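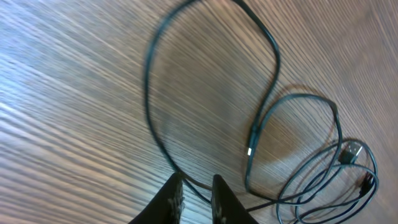
Prakash D'Souza wrote after the last report that he could see how many households had signed up but couldn't tell whether any of them were still online by June. He asked for less on outreach and more on what happens once a family has service. We have tried to write this report that way.

Enrollment

At the end of the period 119 households in Whitlock and Levorness were enrolled in the home internet program. Enrollment here means that the household has a signed agreement, an installed line and at least one paid bill. Households that filled in the form and never booked an install are kept on a separate list and are not in that number.

Most of the growth came from the east side of Levorness, where the Arnico apartments finally gave us a right of entry. That agreement took the whole winter. The management company changed hands in the middle of it and the new office wanted the paperwork done over. We would advise any other grantee working with rented buildings to get the entry letter signed before announcing anything to tenants. We announced first, and people were understandably annoyed by the wait.

Staying connected

We called every enrolled household in the spring and reached most of them. The most common reason for dropping service was the bill. Families who came in on the discounted rate often did not realize it had to be renewed each year, and the first they heard of it was a full-price charge. We now send a letter two months ahead and follow it with a phone call. The letter is in English and Spanish. A Portuguese version is drafted and needs someone to proofread it.

The second reason was moving. Service does not follow the family to a new address, and some people assumed it would. Booker Tillman has rewritten the welcome sheet so this is the first thing on it.

A smaller group told us the connection was fine but too slow in the evening, mainly between 6 and 9 p.m. This came up almost entirely in the older part of Whitlock. The provider has tested there twice and says the problem is on the street side. We have no date for the repair and will keep asking.

Classes

Evening classes ran at the Eleck branch through the spring. There were 40 places in each term and both terms filled. The sessions on paying bills online and on using the county health portal had the best attendance. The session on spreadsheets did not draw well and we have dropped it for the fall.

People asked most often for help with video appointments. Several doctors in the area now offer them as the default for follow-up visits, and older residents in particular were missing visits or driving to the county seat instead. We added a practice hour before each class where people can place a test call to a staff member and sort out their sound and picture. It has been busy every week.

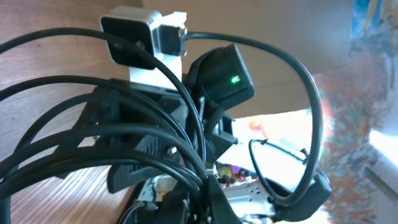

Budget

Spending is close to plan. Installation costs ran over because of the Arnico building, where the wiring closets needed work before the provider would accept them. Printing and travel came in under. We would like to move $2,000 from the printing line to installation and have attached the request form.

The part-time enrollment position was vacant for 3 months. It is now filled – the savings from the gap are shown as unspent and we are not asking to use them elsewhere.

Next period

We plan to finish the remaining installs at Arnico, start the renewal calls for households that joined last fall, and open a daytime class at Eleck for people who work nights. The daytime class depends on the room schedule, which the branch sets in August.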